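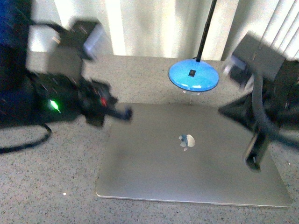 Nuria Sotomayor writes that she has wiped her laptop lid with everything in the cupboard, window spray included, and it still goes cloudy the minute the sun hits it. She'd also like to know if she should be worried about the window spray.

A little, Nuria, but don't lose sleep! Put the spray away and let's go through the whole business, lid to carpet, because I have been cleaning small electronics and the mess they live in all winter long and I've gotten oddly fond of it. A laptop is such a satisfying thing to clean. It's flat, it's small, and you can do the outside in the time the kettle takes.

First, shut it down. All the way down, and unplug it, and take the battery out if yours comes out easily. I used to skip this and just close the lid, and then I'd hear it wake up while I was going along the edges with a damp cloth, and that's a sound you don't want.

The cloudiness on a silver lid is nearly always hand grease. It sits in the middle and off to the side where you grab it, and each time you wipe it with something dry you just push it around into a bigger, thinner cloud. What lifts it is a barely damp cloth. I mean barely. Wet a corner of the cloth under the tap, wring it as hard as you can, then fold the wet corner into the dry part and squeeze the bundle in your fist. When you open it up again, the whole cloth should feel cool but leave no shine on the back of your hand. That's your cleaning cloth.

Wipe in straight lines from one edge to the other, turning to a clean bit of cloth as you go. Circles look very professional and leave swirls. Follow with a dry cloth right away, same direction. Then tip the lid toward a window and look along it instead of straight down at it, and you'll see exactly what you missed. The glossy bits, like a logo set into the lid, need the dry cloth twice. Shiny plastic shows every streak and it scratches more easily than the metal or painted part around it, so breathe on it and buff with a light hand.

On cloths: the soft knitted kind sold for eyeglasses is best. A very old cotton T-shirt is next best, as long as the part with the printing is cut off. Paper towels are rougher than they feel and I've stopped using them on anything with a gloss. I picked up a bundle of eyeglass cloths at the Quintana street market for 78 cents apiece and they have been through the wash all winter without going limp. Wash them with no fabric softener. Softener leaves a film, and the film goes straight onto your lid, and then you're back where Nuria started.

For sticky spots (jam, label glue, whatever comes off a toddler) put one drop of dish soap in a cup of warm water, dip, wring, wring again, and rest the cloth on the spot for a count of ten before you rub. Go over it again with plain water. Old sticker glue will roll up into little crumbs under your thumb if you're patient with it, and I won't pretend I don't enjoy that part.

Now the edges. The thin rim around the front of a laptop catches crumbs and lint, and a cloth tends to tuck them further in. Use a soft dry toothbrush, or a clean makeup brush, and sweep outward. Do the openings and sockets along the sides the same way, always dry, always sweeping out. No toothpicks! I broke one off in a socket once and spent an evening with tweezers and a flashlight.

About window spray. One wipe won't have ruined anything, but the ammonia kind can dull a screen coating over time, and any spray can run down into the hinge. If you ever do use a liquid, put it on the cloth and keep the bottle well away from the machine. Same for furniture polish. It makes a lid look wonderful until the next morning, when it's wearing every speck of dust in the house.

WHERE THE LAPTOP SITS

I know half of you work on the floor. I do too, whenever the table is full, and I like it, there's so much room down there. Low gray carpet with a speckle in it is the kindest floor for this job as far as looks go, and also the sneakiest, as it can hold an amazing amount of grit before you notice. Grit under a laptop scratches the bottom. So:

Run your palm over the patch before you set anything down. You'll feel crumbs and staples long before you see them on a speckled carpet.

Keep the laptop closed and off when it's resting on carpet. When it's running, give it something flat and hard to sit on, such as a big tray, a cutting board you've retired, or the lid of a storage box. Carpet blocks the air from getting underneath and the machine gets hot. A large picture book works very well and lives on the shelf when you're done.

Vacuum the floor before you clean the laptop, never after. And pick the laptop up first, obviously, though Olaia Esteban tells me she has vacuumed neatly around hers for a year and there is now a perfect rectangle of darker carpet to prove it. (Olaia, sprinkle baking soda on it, leave it for an hour, vacuum in both directions. If it's still there, repeat on the weekend. Test a corner behind the sofa first.)

Bags and cases belong along the wall, zipped. A black bag left open on the floor is a trap for pens, cables and one glove, and it sheds fluff onto whatever is next to it. Mine gets turned inside out over the bathtub every so often and the amount of sand that comes out of it is a marvel.

LAMPS WITH A ROUND BASE AND A THIN POLE

These are having a moment in our house and I adore them, especially the bright colored ones. They do collect dust in two places that people miss. One is the lower rim of the base, where a dome curves under. Run a damp cotton swab along it. The other is the crack around the switch or button. Dry toothbrush again, with the lamp unplugged and the bulb cool.

A thin pole is easiest to clean with a sock. Put it on your hand, slightly damp, close your fingers around the pole and pull from top to bottom in one go. Hold the base steady with the other hand! A skinny pole with a light base will come right over on you, and if there's a laptop below, well. I have the dent. Black poles show lint more than anything else I own, so finish with a dry sock.

If the base wobbles or slides, stick a few felt dots underneath, the kind for chair legs. Three of them sit steadier than four. Check under the base every spring, when the glue on the dots gives up and they start to wander off around the house.

Glossy blue plastic, or any strong color, fades unevenly in a sunny window. Give the lamp a half turn when you dust it. My sister's went pale on one side and she has it facing the wall now and calls it two lamps.

CABLES, WHILE YOU'RE DOWN THERE

Bread bag ties, the flat plastic ones, are perfect labels for plugs. Write on them in marker and clip them on next to the plug end. I did ours in an afternoon and found a charger for a phone we gave away before we moved from Zerkcombe.

Coil cables loosely, in a circle as wide as your hand is long. Tight little bundles look tidy and break the wires inside. A cut piece of toilet paper tube slipped over the coil holds it shut, and you can write on that too.

Wipe the cables themselves now and then. Pinch a barely damp cloth around the cord, unplugged at both ends, and draw it through. The cloth will come out gray. It's revolting and I recommend it to everybody.

A SMALL KIT

I keep mine in a lidded sandwich box: two eyeglass cloths, a soft toothbrush marked so it never gets back to the bathroom, cotton swabs, a few felt dots, a marker and a handful of bread ties. The whole thing fits beside the printer. Having it right there is what gets me to do it, I would never go hunting for a toothbrush on a weeknight.

Fridays suit me for the lid and the keys, and the carpet and lamps get done when the carpet and lamps look like they need it. If you've got a houseful of students, go over the keys more often, and do the mouse too. Scrape the ring of gunk off its feet with your thumbnail and it'll glide like new.

Still to come in March: getting candle wax out of a desk drawer, and the great drying rack debate, for which I've already had several very firm letters from Edton. Nuria, let me know how the lid turns out, and try it in the morning light if you can, that's when mine tells the truth about the left-hand corner I always forget.

Filed under: Home Office > Dusting & Wiping | Floors | Lamps | February 28, 2006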